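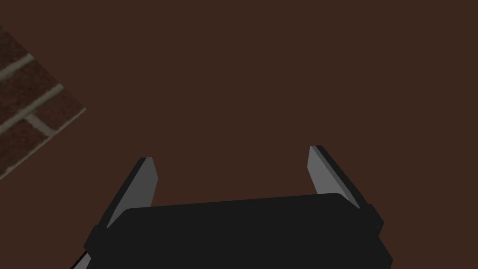

Do horses really need shoes?

Ask at a riding stable why horses wear metal shoes and somebody will probably tell you it is to protect their feet. That sounds sensible. But wild horses don't have shoes, and zebras don't either, and they walk over stones and hard ground all day long. So is it true?

Partly. Let's look at it properly, because there are a lot of stories told about hooves and some of them are better than others.

What is a hoof?

The hard outside part of a hoof is called the wall. It is made of keratin, the same stuff as your fingernails and hair. You may have read that a hoof is "just a big toenail". That is a bit lazy. The wall is like a nail, but inside the hoof there are bones, blood vessels and plenty of parts that can feel. A horse stands on one toe on each leg, and the hoof wraps round the end of that toe.

Pick up a horse's foot (with a grown-up who knows how) and you will see a rubbery triangle underneath. This is called the frog. People will tell you it got its name because it looks like a frog. Does it? I have looked at plenty and I can't see it. There are several other ideas about where the word came from and I wouldn't bet my lunch on any of them.

Hooves never stop growing. The wall grows downwards from the top, where the hair ends, and it can grow between six and 10 millimetres in a month. A horse that walks a long way on rough ground wears its hooves down as it goes. A horse that lives in a soft green field mostly doesn't, so its feet have to be trimmed.

Does it hurt when the nails go in?

This is the question children ask most, and grown-ups often answer "no, not at all" very quickly. The longer answer is this. The outer part of the wall has no feeling in it, like the white end of your fingernail. A farrier, the person who trims and shoes horses, puts the nails through that part only. Done well, it doesn't hurt.

But the wall is not very thick, and a nail that goes in too close to the middle certainly can hurt. It doesn't happen often with a good farrier. It does happen, though, so "never" is the wrong word. In Great Britain the law says that farriers have to be trained and registered, and this is one of the reasons. You can't just buy a hammer and have a go.

You might also see smoke. Some shoes are heated until they are very hot and held against the hoof for a moment, so that the farrier can check they sit flat. The smoke smells like burnt hair and looks dreadful, but it is only the outside of the hoof that gets burnt. Most horses don't seem bothered. A few hate it and have their shoes put on cold.

So who needs shoes?

The main reason for shoes is wear. If a horse does lots of work on roads, its hooves may be worn away faster than they can grow. A metal shoe gets worn away instead, and a new one can be put on. Shoes can also help with grip. Horses that jump on wet grass sometimes have small studs screwed into their shoes, a bit like football boots. And some horses have a problem with their feet that a special shoe can help.

That leaves a lot of ponies who do a little gentle riding on grass or sand. Do they need shoes? Many of them don't. Zeltgate is a riding school with 18 ponies, and only two of them wear shoes all year. The rest have their feet trimmed and seem to get on fine.

Before you decide that shoes are a silly idea, though, be careful. What works at Zeltgate might not work at a stable where everyone has to ride down a stony lane. Eighteen ponies on soft ground can't tell us about every horse in the world.

But what about wild horses?

"Wild horses don't need shoes, so no horse does." You will hear this one a lot. There are some holes in it.

Wild horses don't carry people. They don't pull carts or trot along tarmac either. They walk for miles every day, which keeps their feet in shape, and they eat poor, dry grass in many of the places where they live. Your local pony may be standing in a field as rich as a pudding. Too much rich grass can give a pony a very painful foot disease called laminitis, and that has nothing to do with whether it has shoes on.

Also, wild horses do get sore feet. Most of the time there just isn't anybody there to write it down.

Boots, oils and other things in tubs

Horses can wear boots too. Hoof boots, such as the Enitz, are strapped on for a ride and taken off afterwards. They are handy for a pony that only goes on the road now and then. The advert says they "fit every hoof". Feet come in all sorts of shapes, so I don't believe that for a minute. A boot that doesn't fit can rub, just like yours.

Then there are hoof oils. Shemweta hoof oil makes a hoof lovely and shiny, and people like to brush it on before a show. Does shine mean healthy? No. You can polish a mouldy apple. If a hoof is cracked, oil may hide the crack, and somebody still needs to find out why it is there.

Some owners buy powders to mix into a horse's feed as well. Hooves do need the right food to grow strong, and for some horses with weak feet an extra helping of a vitamin called biotin may be useful. It takes many months to tell, since new hoof has to grow all the way down from the top. So if a tub promises better hooves by next weekend, put it back on the shelf.

Is a horseshoe lucky?

People hang them over doors. Some say the ends must point up so the luck doesn't fall out, and others say they must point down so it pours over you. They can't both be right, and there's no good evidence for either of them. An old horseshoe does make a decent doorstop.

Things to ask at a stable

Does this pony wear shoes? On all four feet, or just the front 2?
What sort of ground does it work on?
When did the farrier last come?
How would you know if its feet were sore?

The last question is the best one. If the answer is "oh, he'd tell us", ask how. A sore pony might take short steps, or pick its way round stones, or keep shifting its weight from foot to foot - and those are things you can watch for yourself.

Words to know

Farrier: a person trained to trim hooves and fit shoes.
Frog: the rubbery triangle under the foot.
Keratin: what hooves, hair and fingernails are made of.
Wall: the hard outside of the hoof.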